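El Consejo de Ministros de Illholm aprueba el nuevo reglamento de delegación de firma y suplencias

Gabinete de Prensa de la Presidencia del Consejo
Grendport, octubre

El Consejo de Ministros de Illholm ha aprobado en su sesión ordinaria el reglamento que regula la delegación de firma, las suplencias ministeriales y la tramitación de los expedientes pendientes en caso de vacante. El texto sustituye a las instrucciones internas aplicadas hasta ahora por cada departamento y unifica en una sola norma los plazos, los formularios y el régimen de publicidad de los actos dictados por delegación.

La sesión, presidida por la primera ministra, Ottilie Mayrhofer, comenzó a las 9:30 en la sede del Consejo en Grendport. La ponencia correspondió al ministro de Administración Pública, Gaetano Zanetti, que expuso las modificaciones introducidas tras el informe de la Secretaría Jurídica.

Según la memoria que acompaña al expediente, los departamentos tramitaron en el último ejercicio 3.460 actos administrativos firmados por delegación. La memoria señala divergencias en la identificación del órgano delegante y en la forma de citar la resolución habilitante, que motivaron requerimientos de subsanación por parte de la Intervención General.

El reglamento establece que toda delegación de firma deberá constar por escrito, indicar las materias a las que se extiende y publicarse en el boletín oficial antes de surtir efecto. Quedan excluidos de delegación los proyectos normativos, los nombramientos de altos cargos y la resolución de recursos contra actos del propio titular.

En materia de suplencias, la norma fija un orden de prelación único. La ausencia temporal de un titular será cubierta por el viceministro del mismo departamento y, en su defecto, por el ministro que designe la Presidencia. Cuando se produzca una vacante por cese o renuncia, el suplente dispondrá de tres días hábiles para remitir a la Secretaría del Consejo una relación de los expedientes en curso, con indicación de su estado y de los plazos de vencimiento.

«La finalidad es que cualquier unidad pueda determinar, a la vista del expediente, quién firmó, en virtud de qué resolución y con qué alcance», indicó Zanetti al término de la reunión.

La secretaria del Consejo, Assunta Guerra, precisó que las delegaciones vigentes conservarán su validez hasta que sean confirmadas o revocadas conforme al nuevo procedimiento. La Secretaría habilitará un registro electrónico de delegaciones, accesible para los departamentos y para la Cámara, cuya supervisión técnica recaerá en la directora general de Régimen Interior, Rebecca Ferraro.

El registro se pondrá en funcionamiento con la carga inicial de unas 50 resoluciones. Las delegaciones territoriales de Amini y Sturari se incorporarán en una segunda fase, una vez adaptados sus sistemas de archivo. 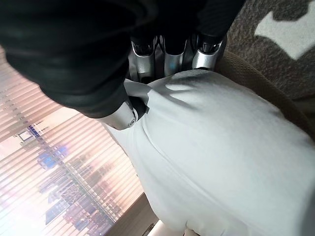
¿Qué ocurre con los actos firmados por un suplente si el titular se reincorpora antes de su publicación?

Los actos conservan plena validez y se publican con la firma del suplente, acompañada de la referencia a la resolución de suplencia. El titular podrá revisarlos únicamente por los cauces ordinarios previstos en la legislación de procedimiento administrativo.

El Consejo tomó conocimiento, asimismo, del informe presentado por Gregor Aitken, interventor general, sobre la ejecución presupuestaria del trimestre, y acordó su remisión a la Cámara.

El reglamento entrará en vigor al día siguiente de su publicación en el boletín oficial. El texto íntegro y los dos anexos, relativos al modelo de resolución de delegación y al modelo de relación de expedientes, podrán consultarse en la sede de la Secretaría del Consejo en Grendport.

Las solicitudes de información de los medios acreditados se dirigirán por escrito al Gabinete de Prensa de la Presidencia del Consejo.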